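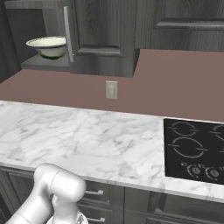 Fig. 1. The rendered kitchen, with the arm at lower left and a bowl on the shelf of the open upper cabinet.

Work and Automation, Unit 6: The Dish Goes Back on the Shelf

Handout to go with the lecture. Please bring it to section, along with your job diary from Unit 5. If you haven't started the job diary, the best time to begin is on a shift where something goes wrong.

Where we are

Last unit we looked at warehouses, where the building was redesigned around the machines and people were then fitted into the leftover space. Kitchens are harder to bully. Cabinets have doors, doors swing into faces, and somebody always moves the ladle. This unit follows Skavetti, a catering company that serves roughly 3,000 meals on a busy day out of one main kitchen and several small finishing kitchens in office buildings. The finishing kitchens look a lot like the one you have at home, only with more lemons.

Skavetti hired a robotics firm, Trokus, to try out an arm for putting things away. Cooking was never on the table. Management had noticed that the last hour of every shift went to wiping, stacking and hunting for lids, and management has a name for hours like that. The name is "non-core." The people who worked those hours had other names for them, some of which are in your reader.

The task, and the rehearsal

Trokus does its early work in simulation. A kitchen is built on a computer, the arm is put in it, and the two are allowed to get on each other's nerves for as long as the electricity holds out. Fig. 1 comes from this kind of practice kitchen. Look at the counter for a moment: marble, a cooktop set into it, and nothing left out anywhere. Njål Granström, who ran the Skavetti side of the trial and gave a guest lecture to last year's class, put a similar picture on the break room wall. By the next morning someone had written under it, "Who wiped this?"

That is the question for the unit, and I wish I had thought of it first.

A simulated counter has never been wiped. It came clean. Every real counter that looks that way has labor sitting on it, and the labor is hard to see for the simple reason that it was done well. When a company describes a task to an engineer, it tends to describe the part that shows: bowl goes in cabinet. The part that doesn't show (which cabinet today, is it dry yet, is this the bowl with the chip) is left to be found later, usually by whoever is closing.

Terms for this section:

Task description: what the company says the job is.
Articulation work: the fiddling that makes the task possible in the first place. Older term, still the best one.
Residual task: whatever remains for a person once the machine has had its turn. Watch for the word "just" in front of it, as in "you just have to check the shelf."

Seeing from the wrist
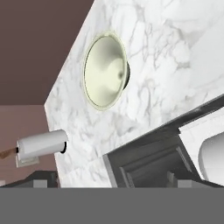 Supervision is where most of the new work turned up at Skavetti. Under the trial plan, one member of the closing crew per kitchen became a "run monitor," with a tablet, a stop button and no change in pay grade. The monitor watched what the arm's camera saw and decided whether to let it carry on. Try it yourselves. Tilt your head as far as it will go and you can make out white marble, a pale shallow bowl or cup seen steeply from one side, and something like a roll of paper towels jutting off to the left. The flat gray band over the bottom quarter is the gripper, blocking its own view. Now imagine judging that at 10 p.m. with the floor still wet behind you. The crew got good at it, quickly, and their skill appeared in the project report as "the system was easy to supervise."

Shakuntala Rajput had been closing for Skavetti for years when she was made a monitor, and her interview starts on page 38 of the reader. Read it before section. She is very funny about the tablet and less funny about the schedule. Two passages to mark:

First, her account of learning the arm's habits. She could tell from the sound of a motor that a grasp was going to fail, well before the tablet had an opinion. She was never asked to write this down, and when she offered, she was sent a form called Endisex. The form had a drop-down menu. Motor sounds were not on the menu.

Second, the passage on talk. Closing used to be done in pairs, and pairs gossip, and gossip is how you learn that the Thursday delivery is short or that the new supervisor counts the spoons. A monitor works alone. Rajput says the arm is a decent coworker "except for having no news."

Who gained what

It would be easy to turn this into a story about a wicked machine, and several essays in past years have done so with real energy. Please resist. Some of the crew liked the arm a lot. Reaching into low cabinets is miserable on the knees, and so is reaching into high ones if you are short. Two people who had been on light duty came back to closing. A fair number of the 27 staff covered by the trial said they would keep it if they could set its hours themselves, and I'd like you to think hard about that "if."

The gains and the costs landed on different people, though. Bending went down for the whole crew. Responsibility went up for whoever held the tablet. When a bowl was broken, the incident sheet had a line for the monitor's name and none for the arm's.

What the cabinet knows 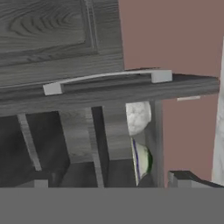 Fig. 3. The open compartment under a board with a bar handle. At right inside, an object resembling a head of cauliflower sits above what looks like a cup or small bowl.

A discussion item, and last year's class went on about it for a good deal longer than planned. Suppose you are the monitor and this is your view. Has something gone wrong?

One group says of course it has, vegetables don't live in there. Another says that depends entirely on the kitchen, and that they have seen worse in their own apartment. Both groups are doing what Rajput did every night, which was to bring in knowledge of a place, its people and its odd arrangements, and apply it to a picture that contained none of it. The image can give you the cabinet. It can't give you the rule, or whether there is one.

El Fassi, the consulting company Skavetti brought in afterward, suggested fixing this by standardizing all shelf contents across all sites. The closers pointed out that the sites had different shelves. This took two meetings.

In-class exercise (20 minutes, groups of four)

Choose a putting-away job one of you has done for money: stockroom, library cart, bar, laundry, whatever you've got.

Write the task description as a manager would, in one sentence.
Write down everything you did that the sentence leaves out. Keep going after you think you're done.
Mark the items a camera could pick up.
For the unmarked ones, say who would be doing them after an arm arrived, and what their job title would be. Titles containing the word "champion" will be returned for revision.

For section

Bring a half page on one question. Was the run monitor a new job, an old job with a tablet, or a piece of somebody else's job (an engineer's, say) that slid downhill until it reached the closing shift? Use the Rajput interview and at least one reading from Unit 5. Granström's slides are also in the course folder, and they're better than he made them sound. His slide on training time leaves out the unpaid practice sessions, so check it against what Rajput says near the end.

Office hours are unchanged. The coffee machine on our floor has been replaced with one that has a touch screen, so allow extra time.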